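Sorting cable: two jaws, two controllers and a bin that kept moving

A coiled cable is a poor test object if the goal is a clean number, and a good one if the goal is to find out where a gripper gives up.
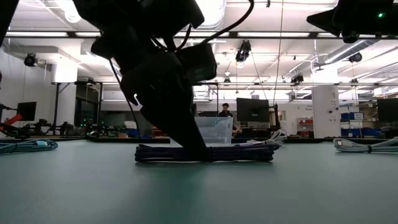
The Skosberg jaw was the first of the two candidates on the bench in March. It is a parallel gripper with long tapered fingers, and its maker sells it mainly for picking small boxes. The Mevex is shorter and wider, with a compliant pad on each finger. Both were bought to answer one question for a parts returns line: can a single arm lift a braided charging cable off a flat table and put it in a bin without catching its neighbor?

The test plan was written by Nahuel Espinoza, a controls engineer at Arancibia, the integrator that will build the line if the results hold up. Cables were laid flat in loose coils, with others close by. A pick counted as good if the target cable ended up fully inside the bin and no other cable left the table. Partial drops were scored as failures, including those where only the connector hung over the rim.

The jaws ran 533 attempts each. The Skosberg completed 399 of them. The Mevex completed fewer, and its failures were of a different kind. Its pads held well once closed, but the wide fingers pushed the top loops sideways on approach, so the coil opened before the grip force came up. The narrow Skosberg tips went down through the stack and reached the tabletop. They also tended to close on too few loops – the coil then unwound on the way up and trailed across the table.

Most of the tuning time went into approach height. Set too high, the tips take one loop. Set too low, they press the cable into the table and the wrist torque limit trips. Espinoza settled on a force threshold in place of a fixed height, lowering the arm until contact and then backing off slightly before closing. With that change the torque trips stopped, although each cycle became longer.

The controllers made more difference than expected. The stock Skosberg unit reports finger position only after the jaw has stopped. The replacement, a Skurkgate board, streams position during the close at 50 readings per second, and a missed grasp can be caught before the arm lifts. Recovery code that had filled several pages went down to a short loop. Setup was less pleasant. The Skurkgate manual lists the connector pins in the reverse order, and the first power-up cost a fuse.

Color mattered in the camera work. Dark braid on a muted tabletop gave stable outlines. Pale cable near a translucent bin did not, and the segmentation often joined the two. Lowering the exposure helped. Moving the bin farther back helped more, but it added reach that the final cell may not have.

Cable routing on the arm itself took up most of one Monday. Slack near the wrist swung into view during fast moves and was twice picked up as a target. A second tie point fixed it at the cost of some wrist rotation, which the cable task does not use.

Arancibia has chosen the Skosberg fingers with the Skurkgate controller for the next round. New fingertips with a shallow groove are being cut now. The Mevex stays on the shelf for boxed returns, where its pads are the better match, and the next cable set will include flat cords and adapters with fixed plugs.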